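Vivmont researchers teach two-armed robot to work with a moving belt, using far fewer demonstrations

VIVMONT, June 2026

The robotics group at Vivmont is very pleased to share the results of a project that has kept its members busy, and occasionally up past their bedtimes, since last December. The team has developed a training method called Nekau, which helps a two-armed robot learn to pick up everyday items and pass them to and from a small conveyor, and does it with a good deal less human teaching than the group's earlier work required.

Robots of this kind usually learn from demonstrations. A person guides the arms through a task, the cameras and joint sensors record what happens, and a computer model learns to produce similar movements by itself. It is patient work, and anyone who has spent an afternoon moving fruit from a plate to a belt and back again will tell you that it can feel rather long. Nekau was trained on 651 demonstrations covering 16 tasks, all of them collected by the same small crew of operators over the Canadian winter.

What sets the method apart is the way it deals with timing. Earlier models tended to treat a moving belt as one more thing to look at, and their grippers would often close a moment too late. Nekau learns the rhythm of the belt separately from the shape of the grasp, and brings the two together only as the fingers approach the item - an idea that came out of a lunchtime conversation and was sketched on the back of a grocery receipt, which the lab has kept.
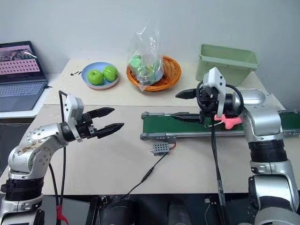
The two-armed station with its small conveyor, and a plate of green apples at the back of the table.

"We wanted a table that looked a bit like somebody's kitchen counter on a busy day," said Yevdokiia Karpenko, who leads the project. "Fruit, baskets, bins, bags that never sit the same way twice. If a method only behaves itself with tidy grey blocks, I don't think we've learned very much, and our neighbours down the hall would be quite right to tease us about it."

In testing, the group compared Nekau with its previous model on all 16 tasks. The new method matched or bettered the older one on every task but four, and it did so after training on one-fifth as many demonstrations. The four that remain stubborn all involve soft packaging, and Karpenko is cheerful about having something left to do.

The work was carried out with support from Botton, which supplied workshop space and a great deal of practical advice on belts and motors, and from Pylypenko, whose engineers helped with the control software. The team would like to thank both partners warmly, along with the operators whose steady hands are behind every recorded movement.

A paper describing the method in full is now under review. The group plans to release its training code once that process is finished, and it hopes that other labs, including smaller ones with modest equipment budgets, will try the approach on tables of their own. A second phase, looking at soft packaging and at belts that change speed partway through a task, is set to begin in December.

Media enquiries and requests to visit the lab may be sent to the Vivmont communications office.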